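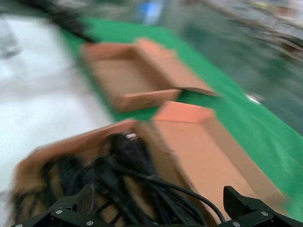

Item 4. Open carton with black cables, second open carton behind.

STORES AND PACKING AREA - INSPECTION CHECKLIST WITH COMMENTS
Site: Pongsiri
Date: Jul 25, 2020
Inspected by: Kittipong Rojanasak
Area owner: Charoen Kaewmanee
Previous inspection: January
Ratings: S = satisfactory, A = action needed, N/A = not applicable

1. Walkways and exits
1.1 Main walkway clear along its full length - S
1.2 Clear width at least 940 mm at the narrowest point - S
Comment: Measured at the end of the Drisell racking. No margin. Do not stand pallets on end here, even for a short time.
1.3 Fire door opens fully and closes by itself - S
1.4 Exit sign lit - S

2. Racking and shelving
2.1 Load notices fitted and readable - A
Comment: Notice missing from the end bay. The other bays are marked 300 kg per level. Replacement notice to be ordered from Drisell under the existing account.
2.2 Uprights free from dents and scrapes - S
2.3 Heavy goods on lower levels - S
2.4 Beam locks in place - A
Comment: One lock missing, second level, end bay. Level to stay unloaded until fitted.

3. Work surfaces
3.1 Stable, no rocking under hand pressure - S
3.2 Knives retracted and in the holder when not in use - A
Comment: Raised in January and still open. Holder is fixed to the wall but too far from the packing position to be used. Move it.
3.3 Tape dispensers guarded - S

4. Cartons and loose contents
4.1 Cartons sound, sides upright - S
4.2 Flaps closed or folded clear when carton is left open - A
Comment: Left flap of the near carton is folded outward. Flaps on open cartons are to be kept off the reach side of the work position, or closed.
4.3 Cables coiled and tied singly - A
Comment: Black cables heaped loosely in the near carton, coils and loops overlapping. Pulling one out of a heap like this puts strain on the others at the connector end. Each cable to be coiled, tied and laid flat before it goes back in.
4.4 No cable hanging over a carton edge - A
Comment: General point for the whole area. A hanging loop will catch on a sleeve or a trolley handle. Check before any carton is lifted.
4.5 Contents marked on outside of carton - A
Comment: Use the Mustau labels, two sides, written in marker. Stock list line 1,379 (cables, mixed) is to be split by type once sorting is done.
4.6 Damaged cables kept apart - A
Comment: No quarantine bin provided. One to be set up with a lid and a red label. Anything with split sheath or bent pins goes in it and is not returned to stock.

5. Electrical
5.1 Sockets and plates undamaged - S
5.2 No extension lead plugged into another - S
5.3 Test labels in date - A
Comment: Veline heat sealer overdue. Isolated at the wall and tagged. Not to be used until tested - Charoen to arrange.

6. Manual handling
6.1 Step stool available and in good order - S
6.2 Trolley wheels and brake - S
Comment: Brake stiff but holds.
6.3 Lifting notice displayed - S

7. First aid and fire
7.1 First aid box stocked - S
7.2 Extinguishers: 2 required, 2 on brackets, pins and seals intact - S
7.3 Eye wash in date - N/A

ACTIONS
2.1, 2.4 Order load notice and beam lock. Charoen Kaewmanee. Before the end bay is reloaded.
3.2 Move knife holder. Charoen Kaewmanee. Overdue.
4.2 to 4.5 Sort, tie and label cable cartons. Packing team.
4.6 Provide quarantine bin. Kittipong Rojanasak.
5.3 Test heat sealer. Charoen Kaewmanee.

Section 4 to be inspected again when the cartons have been sorted. Other sections at the next planned inspection.

Signed: K. Rojanasak
Copy to: C. Kaewmanee, area noticeboard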